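Eltdale 요리 카드 전사본 (한국어 대역 포함)

Eltdale과 인근 마을 Turnell의 가정에서 쓰던 손글씨 요리 카드를 글자로 옮기고 한국어 번역을 붙인 텍스트 데이터입니다. 카드 2588장이 들어 있습니다. 원문은 영어이고, 번역문은 모두 사람이 작성했습니다.

최종 수정: 2022년 2월 21일

목차
개요
파일 구성
필드 설명
원자료
전사 원칙
번역 원칙
계량 단위
분류
분할
알려진 문제
개인정보
사용 예
라이선스
변경 내역

개요

요리 카드는 대개 손바닥만 한 종이 한 장에 재료와 만드는 법을 적은 것입니다. 쓴 사람만 알아보면 되는 글이어서 생략이 많습니다. 오븐 온도가 없는 케이크, 물의 양이 없는 수프, 제목만 있고 만드는 법이 없는 카드도 흔합니다. 출판된 요리책으로 만든 데이터와는 문장의 성격이 많이 다릅니다.

처음에는 생략된 조리 지시문의 번역을 연구하려고 정리했습니다. 이후 계량 표현 정규화, 손글씨 약어 풀이, 재료명 추출에도 쓸 수 있도록 필드를 늘렸습니다. 조리법 자체의 정확성은 검증하지 않았으므로 이 데이터를 보고 음식을 만드는 용도로는 권하지 않습니다. 특히 병조림과 절임 항목에는 지금의 식품 안전 기준에 맞지 않는 방법이 그대로 남아 있습니다.

파일 구성

cards.tsv: 카드 한 장이 한 줄입니다. 기본 파일입니다.
ingredients.tsv: 재료 한 항목이 한 줄입니다. card_id로 cards.tsv와 연결합니다.
abbrev.tsv: 카드에 나온 약어와 풀이입니다.
units_ko.tsv: 계량 단위의 한국어 표기와 환산값입니다.
split.tsv: 카드별 분할 정보입니다.
CHANGES.txt: 변경 내역 전체입니다.

인코딩은 모두 UTF-8이고 BOM은 없습니다. 줄바꿈은 LF입니다. 카드 안의 줄바꿈은 역슬래시와 n 두 글자로 바꾸어 넣었습니다. 탭 문자는 본문에 나오지 않습니다. 스프레드시트 프로그램에서 바로 열면 1/2 같은 분수가 날짜로 바뀌는 경우가 있으니 열 형식을 텍스트로 지정하고 불러오십시오.

필드 설명

cards.tsv
card_id: 카드 번호. 묶음 기호 한 글자와 숫자 네 자리로 되어 있습니다.
bundle: 카드가 들어 있던 묶음. E는 Eltdale, T는 Turnell, C는 Crenshaw 상자입니다.
title_en: 카드 제목. 제목이 없으면 비어 있습니다.
title_ko: 제목의 한국어 번역.
body_en: 본문 전사.
body_ko: 본문 번역.
category: 분류 코드.
lang_note: 영어가 아닌 낱말이 섞여 있을 때의 메모.
legibility: 판독 난이도. 1은 쉬움, 2는 보통, 3은 어려움입니다.
back: 뒷면에 글이 있으면 1, 없으면 0.

ingredients.tsv
card_id: 카드 번호.
seq: 카드 안에서 재료가 나온 순서.
raw: 카드에 적힌 그대로의 재료 표기.
name_ko: 재료의 한국어 이름.
qty: 수량. 분수는 소수로 바꾸지 않고 그대로 두었습니다.
unit: 단위 코드. 단위가 없으면 비어 있습니다.
prep: "잘게 썬", "체에 친" 같은 손질 상태.

빈 칸과 "없음"은 다릅니다. 빈 칸은 카드에 정보가 없다는 뜻이고, 물음표 하나는 글자가 있으나 읽지 못했다는 뜻입니다. 두 경우를 합쳐서 처리하면 판독률 계산이 틀어집니다.

원자료

E 묶음과 T 묶음은 두 마을의 가정에서 나온 카드입니다. C 묶음은 Crenshaw 상자라고 부르는 나무 카드함 한 개에서 나왔습니다. 카드함 안에는 여러 사람의 글씨가 섞여 있으며 신문에서 오린 조리법을 붙인 카드도 있습니다. 인쇄된 오린 글은 전사 대상에서 뺐고, 그 옆에 손으로 적은 메모만 옮겼습니다.

카드의 작성 시기는 확인하지 못했습니다. 종이와 잉크로 시기를 추정하는 작업은 하지 않았고, 카드에 연도가 적힌 경우에도 따로 필드를 만들지 않았습니다. 연도가 조리법을 받은 해인지 카드를 옮겨 적은 해인지 구별할 수 없기 때문입니다. 필요하면 body_en에서 직접 찾으십시오.

스캔 이미지는 배포하지 않습니다. 요청을 받아도 제공할 수 없습니다.

전사 원칙

철자 오류는 고치지 않았습니다. "recieve", "tumeric", "cinamon" 같은 표기가 그대로 있습니다. 대소문자도 원문을 따랐습니다. 다만 행 끝에서 낱말을 나누려고 넣은 붙임표는 지우고 낱말을 이었습니다.

줄을 그어 지운 글자는 꺾쇠 없이 물결표 두 개로 감쌌습니다. 나중에 다른 필기구로 덧붙인 글은 중괄호로 감쌌습니다. 덧붙인 글에는 "설탕을 줄일 것", "두 배로 만들 것" 같은 내용이 많아서 원래 조리법과 수정된 조리법을 비교하려는 분에게 쓸모가 있을 것입니다.

얼룩이나 찢어짐으로 읽을 수 없는 부분은 낱말 하나마다 물음표 하나로 표시했습니다. 몇 낱말인지도 알 수 없으면 물음표 세 개를 붙여 썼습니다. 앞뒤 맥락으로 짐작할 수 있는 글자라도 획이 보이지 않으면 채우지 않았습니다.

모든 카드는 두 사람이 따로 전사한 뒤 대조했습니다. 의견이 갈린 곳은 세 번째 사람이 정했고, 그래도 정하지 못한 카드가 66장 남았습니다. 이 카드들은 legibility 값이 3이며 lang_note 앞에 "미합의"라고 적혀 있습니다.

번역 원칙

번역은 읽기 쉬운 조리법으로 다듬지 않고 원문의 생략을 살렸습니다. 원문에 목적어가 없으면 번역에도 넣지 않았습니다. "Bake till done"은 "다 될 때까지 굽는다"로 옮겼고 시간이나 온도를 보태지 않았습니다.

문장 끝은 "-ㄴ다"체로 통일했습니다. 원문이 낱말만 늘어놓은 경우에는 번역도 명사로 끝냅니다.

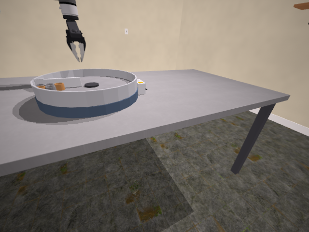

그릇과 도구 이름은 번역자마다 차이가 컸던 부분입니다. tray는 "쟁반"으로, platter는 "큰 접시"로 옮기되 오븐에 넣는 tray는 "오븐팬"으로 했습니다. 같은 카드에서 두 뜻이 함께 나오면 각각 다르게 옮겼습니다. basin은 재료를 섞는 그릇이면 "볼", 푸딩을 찌는 그릇이면 "푸딩 그릇"입니다. skillet과 frying pan은 구별하지 않고 모두 "프라이팬"으로 했습니다.

음식 이름은 한국어로 널리 쓰이는 외래어가 있으면 그것을 썼습니다. 쿠키, 파이, 스튜, 잼이 그런 예입니다. 널리 쓰이지 않는 이름은 소리대로 적고 title_en을 그대로 남겼습니다. 두 마을에서만 쓰는 듯한 이름도 몇 가지 있는데 뜻을 풀어 옮기지 않았습니다.

pudding은 특히 주의가 필요합니다. 디저트 일반을 가리킬 때, 찐 반죽을 가리킬 때, 우유를 굳힌 음식을 가리킬 때가 섞여 있습니다. 번역문에서는 모두 "푸딩"이며 구별은 category로 해야 합니다.

계량 단위

컵, 큰술, 작은술은 그대로 옮기고 밀리리터로 환산하지 않았습니다. 환산값은 units_ko.tsv에 따로 있습니다. 한국에서 쓰는 컵과 큰술의 용량은 원문의 단위와 다를 수 있으므로 번역문의 숫자를 한국식 계량으로 읽으면 안 됩니다.

"T"와 "t"는 보통 큰술과 작은술이지만 E 묶음의 일부 카드는 이 구별을 지키지 않습니다. 대문자만 쓴 사람의 카드에서는 소금과 베이킹소다도 "T"로 적혀 있습니다. 이때 unit 값은 표기 그대로 TBSP로 두고 prep 뒤에 별표를 붙였습니다. 모델을 평가할 때 이 항목을 빼고 싶으면 별표로 걸러 내십시오.

"butter the size of an egg"처럼 크기로 적은 양은 qty를 비우고 unit에 SIZE를 넣었습니다. 번역은 "달걀만 한 버터"입니다. "a nickel's worth"처럼 가격으로 적은 양은 unit이 PRICE입니다. 환산값은 없습니다.

오븐 온도는 화씨이고 번역문에도 화씨로 적었습니다. "slow oven", "quick oven"은 "약한 오븐", "센 오븐"입니다. 온도로 바꾸는 표준이 여러 가지여서 어느 것도 택하지 않았습니다.

분류

분류 코드는 모두 60개입니다. 앞의 두 글자가 대분류이고 뒤의 두 글자가 소분류입니다. 대분류는 다음과 같습니다.

BR 빵과 비스킷
CK 케이크
CO 쿠키
PI 파이와 타르트
PD 푸딩
SP 수프와 스튜
MT 고기
FS 생선
VG 채소
PR 잼, 병조림, 절임
DR 음료
HH 음식이 아닌 것

HH에는 비누, 풀, 구두약, 기침약 따위의 배합법이 들어갑니다. 요리 카드와 같은 묶음에 있었고 문장의 꼴도 같아서 빼지 않았습니다. 음식만 필요하면 이 분류를 제외하고 쓰십시오.

한 카드에 두 가지 음식이 적혀 있으면 먼저 나오는 것을 기준으로 분류했습니다. 뒷면에 다른 음식이 있어도 마찬가지입니다. 카드를 둘로 나누는 방안은 검토했으나 card_id가 실물 카드와 어긋나게 되어 그만두었습니다.

분할

훈련용은 2000장이고 나머지는 검증용과 시험용입니다. 같은 글씨로 보이는 카드는 같은 쪽에 들어가도록 나누었습니다. 글씨체로 사람을 가르는 일에는 오류가 있을 수 있어서 완전한 분리를 보장하지는 못합니다.

이웃끼리 조리법을 베껴 쓴 경우가 많습니다. 글씨는 다른데 내용이 거의 같은 카드가 훈련용과 시험용에 나뉘어 들어간 사례를 확인했습니다. 생강쿠키와 옥수수빵에 특히 많습니다. 중복에 민감한 실험이라면 body_en의 문자열 유사도를 먼저 계산해 보시기 바랍니다.

알려진 문제

T 묶음의 뒷면 전사가 앞면보다 부실합니다. back 값이 1인데 body_en에 뒷면 내용이 없는 카드가 있습니다. 발견하는 대로 고치고 있습니다.

name_ko에서 shortening이 "쇼트닝"과 "유지"로 갈려 있습니다. 처음에는 문맥에 따라 나누려 했으나 기준이 흔들렸습니다. 다음 판에서 "쇼트닝"으로 통일할 예정입니다.

sweet milk는 신 우유와 구별하려고 쓰던 말로 보통 우유를 뜻합니다. 초기 번역에서 "단 우유" 또는 "연유"로 잘못 옮긴 곳을 대부분 고쳤지만 남아 있을 수 있습니다.

C 묶음에는 독일어 낱말이 섞여 있습니다. 철자가 표준 독일어와 다르고, 저희 쪽에 확실히 판단할 사람이 없어서 lang_note에 "독일어 추정"이라고만 적었습니다.

개인정보

카드에 적힌 사람 이름은 모두 [이름]으로 바꾸었습니다. "Aunt [이름]'s rolls"와 같은 꼴입니다. 전화번호와 번지는 지웠습니다. 마을 이름은 남겼습니다. 상표 이름이 재료로 쓰인 경우에도 남겼습니다.

이름이 남아 있는 곳을 발견하면 card_id만 알려 주십시오. 공개 이슈에 이름을 옮겨 적지 않도록 부탁드립니다.

사용 예

파이썬에서 판독이 쉬운 카드만 불러오는 방법입니다.

import pandas as pd
cards = pd.read_csv("cards.tsv", sep="\t", dtype=str, keep_default_na=False, quoting=3)
easy = cards[cards["legibility"] == "1"]

keep_default_na를 끄지 않으면 빈 칸이 NaN으로 바뀝니다. quoting=3은 인치 표시로 쓴 큰따옴표 때문에 필요합니다. 빼면 줄이 합쳐져서 행 수가 맞지 않습니다.

재료를 붙일 때는 다음과 같이 합니다.

ing = pd.read_csv("ingredients.tsv", sep="\t", dtype=str, keep_default_na=False, quoting=3)
merged = easy.merge(ing, on="card_id", how="left")

재료가 한 줄도 없는 카드가 있으므로 how를 inner로 바꾸면 그 카드들이 빠집니다.

라이선스

전사문과 번역문은 CC BY 4.0으로 배포합니다. 출처는 "Eltdale 요리 카드 전사본, Prisell 자료실"로 적어 주십시오. 판 번호를 함께 적으면 도움이 됩니다. 수정해서 다시 배포할 때는 수정한 사실을 밝혀야 합니다.

변경 내역

1.3
units_ko.tsv에 gill과 peck 추가. 약어 목록에서 중복 제거. 분할 파일을 별도로 분리.

1.2
11월에 배포. C 묶음 추가. 분류 코드 HH 신설. sweet milk 번역 수정.

1.1
줄바꿈 처리 방식 변경. 1.0에서 만든 스크립트는 body_en을 읽는 부분을 고쳐야 합니다.

1.0
E 묶음과 T 묶음 첫 공개.

오류 제보는 저장소의 이슈로 받습니다. card_id, 필드 이름, 고칠 내용을 한 줄에 하나씩 적어 주시면 그대로 반영 목록에 올립니다.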